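Open Day at the Kahsay Toy Works

Posted 25 February 2023

The Kahsay works sits behind a tire shop, at the end of a lane that my phone insisted was a creek. I had driven 38 miles to look at wooden blocks. My wife asked, before I left, whether there weren't blocks closer to home, and I said it was the principle of the thing, and she went back to her coffee.

They open the doors to the public twice a year, once in winter and again in October, when I'm told there is cider. In winter there is a coffee urn and a plate of ginger cookies that had gone to the hard side of crisp. The visit is free. You sign a sheet, you get a pair of safety glasses that fit over nobody's regular glasses, and you wait by the coat hooks until the group before you comes out smelling of sawdust.

Our guide was Nahom Sisay, who runs the finishing room and plainly would have preferred to be in it. He talks quietly, and the saws do not, so those of us at the back learned the first half of the process from the other people at the back. As I understood it, the lumber comes in rough, rests in the shed until it has settled down, and gets planed into long square sticks. The sticks are then cut into cubes. A man in front of me asked what else you would do with a square stick, and Nahom thought it over with more respect than the question deserved and said, "Fence."

The saw room is the loud part and the part children like. You stand behind a yellow line and watch a stick go in one side and cubes drop out the other into a bin. I stayed longer than I'd like to admit. A boy beside me was counting them under his breath and got quite angry when his sister talked to him.

Next comes drilling. Kahsay makes two families of block, the plain ones and the drilled ones, and the drilled ones belong to a set they call Nollberg, which goes together with dowels. I had assumed drilling a hole in a block was the easy bit. Nahom passed around a tray of rejects to correct me. Some had holes that wandered, some had split at the corner, and one had a hole so far off to the side that it looked like it was trying to leave. We were invited to keep one each. I took the one that was trying to leave.

The paint room you only see through a window. Two people in there were working with racks of blocks in a red I remember from every dentist's waiting room of my childhood. They used to dip everything by hand and now they spray most of it, and there is a faction in the works that still holds this was a mistake. I gathered Nahom belongs to it. He said the word "spray" the way my father used to say "decaf."

The finishing room, when we finally reached it, was warm and quiet and had the only chairs. Blocks get looked over here one at a time before they are packed. You check the edges with your thumb, then you check the hole, then you look at the color under a lamp. We all had a go. I passed a green block that Nahom failed without even putting down his cup, for a rough spot I couldn't find after he'd shown me where it was.

There is also a good deal of pegboard about the place, and I spent some time with it while the others were asking about varnish. It's a restful thing to look at. Put a small bright block on it and the whole business looks like a board game whose rules have been lost.

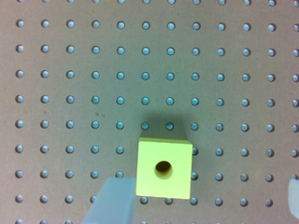

Yellow cube, drilled, on the brown pegboard.

I asked Nahom whether he thought of that yellow as yellow, as it leans a bit toward lime to my eye. He said that people have opinions about yellow, and that he gets letters. Then he told me the hole is the first thing a small child goes for, always with a finger, and that they test for it with a little metal probe that nobody could find that morning.

The tour ends in the shop, like all tours. A full Nollberg set costs more than my first bicycle. They also sell bags of seconds at 3 dollars, which is where the crowd was, elbows out, and a wax polish called Damolex that I bought for reasons I could not explain at home. The Lodulov train, which I had hoped to see, is out of production until they fix something to do with the wheels.

If you go, park on the street. The lane is narrow and the tire shop is not in a sharing mood. Wear shoes you can sweep off, eat before you come, and stand near the front if you want to hear anything. The wonky block is on my desk holding a pencil, at an angle.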